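Fluron Picture Book Shelving Set: README

Version 4, September 2026
Maintained by Remo Hämmerli and Mechthild Aigner
Questions and corrections: use the issue page, please don't email us separately.

Fluron is a record of children's picture books being put away in a desktop file organizer. It covers the books, the organizer and the table, along with the notes we kept on each session. The set holds 836 episodes over 61 titles. An episode is one book going from the table to a slot, or a failed attempt at that. 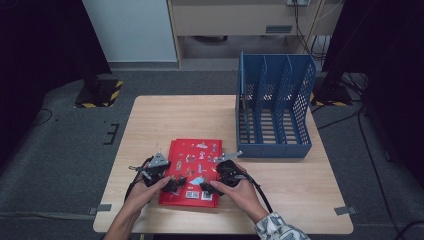
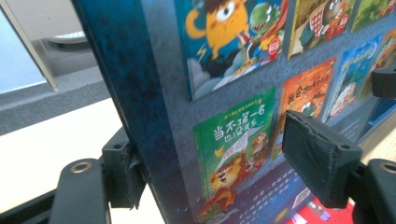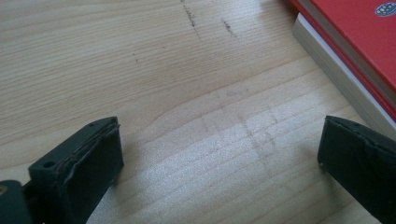

Why picture books

Grestska, the earlier set, used office binders. They were all the same size and the results didn't carry over to anything else. Picture books vary a lot. Some are hardcover and hold their shape, some are thin and sag as soon as they are upright, and the glossy covers slide over each other. The covers are also busy, and plenty of them have other covers printed on the back, so front and back can be mistaken for one another. We label the side facing up at the start of every episode. Please use that label and don't try to work it out from the artwork.

Most of the titles came from a neighbourhood book swap in May. They are in English, Chinese and German. Titles are stored in the original script in books.csv, with a rough English translation in the next column. Mechthild did the translations from Chinese and they have not been checked by a second reader.

Files

books.csv: one row per title, with height, width, thickness in millimetres, cover type and language
sessions.csv: one row per session, with room, table, organizer and who was putting the books away
episodes.csv: one row per episode, with book, starting side, target slot and outcome
notes/: free text, one file per session, spelling as written at the time
media/: recordings, in folders named after the session

Setup

Sessions were held at Trummer, in the carpeted room. Organizer slots are numbered from the left as seen by the person at the table. A book counts as put away when it stands in its slot with the spine or the open edge facing out and stays there once released. Leaning against a divider is fine. Lying across the top of two slots is not.

Outcome codes

done: put away as described above
lean: standing, but tipped more than halfway to the next divider
wrong: put away in a slot other than the target
drop: fell to the table or the floor
stop: session ended before the book was released

Cleaning up between sessions

Books are wiped with a dry cloth and checked for bent corners. A book with a torn cover is retired and marked R in books.csv. There are 7 of these so far. Their earlier episodes are still in the set. The table gets wiped as well, but pencil and scuff marks don't always come off and we no longer try very hard.

Known problems

Thickness was measured with the book closed under light pressure. Padded covers read thinner than they are in use.

Two titles have nearly identical red covers. They were swapped in episodes.csv up to version 3. This is fixed, but if you have old splits, make them again.

Stickers that children put on the covers before we got the books were left on. One or two have since fallen off.

Slot numbers in the first Stevavgate sessions, held before we moved to Trummer, were written from the right. The column slot_fixed has the corrected values. The original column is kept for reference.

Use

Free for teaching and research. The cover artwork belongs to the publishers, so don't reprint the covers on their own or use them in advertising. If you publish something based on the set, cite it as Fluron, version 4, and say which outcome codes you counted as success.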